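# Kitchen chores, sim bench, March

Kettle's on, it's just gone 4 pm, and I want to get this down before I forget which runs were which. Short version for anybody skimming: can the thing do a blender lid yet? Sometimes! Would I let it near my own smoothie? No.

Background for whoever picks this up. The Prullstead list of chores has been sitting on the wall since last winter, and we've been working down it in order of how much we all hate doing them at home. Wiping benches went okay. Cupboard doors went okay. Lids are where it all goes to pieces, and I reckon lids are half of what a kitchen asks of you (jars, pots, the travel mug, the lunch containers that never match). So this month is lids, and the blender one first.

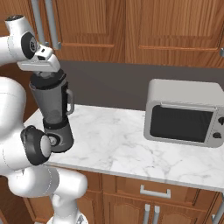 My beef with most chore demos is that they pick the jobs where being a centimetre out doesn't matter. Chuck a sponge in a sink and you can miss by plenty and still look clever. A lid is fussier, and you've got the whole appliance underneath it waiting to be shoved sideways. With the gripper sitting right on top of the blender's black lid like that, I want to know how much push is going down through the jar, and our logs are rubbish at telling me. The contact value jumps all over the place. I've started a branch called Nadham that smooths it over a longer window, which makes the plots much nicer to look at and possibly hides the very thing I'm after. Colleagues, please argue with me about this before I get too fond of it.

Numbers so far, from the Nadham branch only: 1000 attempts with the lid task, 155 of them good by my rule. My rule is lid fully seated, blender still standing, arm clear of the bench. If you drop the arm-clear bit the count looks kinder, but an arm that won't let go isn't much of a kitchen hand, so I'm leaving it in. Seed 3166 is the one I keep replaying, it does a lovely slow approach and then dithers for ages. No idea why. I tried it with the wrist speed halved and it dithered for twice as long, so that was my lunch break gone.

Also tried the Uchida grasp settings again, the ones with the wider opening. Better at getting hold of things, worse at putting them anywhere sensible. I've gone back to ours for now but kept the config in the same folder.
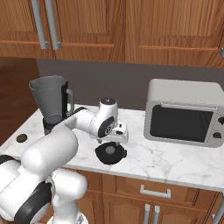 *Page last changed: March, 5:40 pm*

Picking up off the bench is its own headache and I think we should score it separately. The lid lies flat on the marble, and the fingers come at it from above, so all the trouble is in that last little bit of height. Too high and you close on nothing, too low and you're scraping the counter. A person would slide it to the edge and get a thumb under, or just pinch the rim without thinking. I'd love to try the slide trick! The controller has no notion of using the edge of a counter, though, so that's a proper bit of work and it'd have to wait until the Alberg scoring is merged.

To do, mine unless you grab one:

- split the score into pickup and placing
- rerun seed 3166 with raw contact values, no smoothing
- ask whether the 2 finger pads we measured are close enough to the model's
- vary the lid's starting spot, including right at the back against the wall
- colour the force plots so I can read them on the projector

For the shop-floor people who keep asking: yes, I think caps on bottles will come sooner than this, if your bottles arrive in a jig the same way every time. A home kitchen has no jig. Mine has mail on the counter and a banana. I'd guess we're a good while off anything I'd pay for, and I say that as someone who'd happily never wash a blender again.

Leaving the long batch running tonight on the old machine. Please don't reboot it.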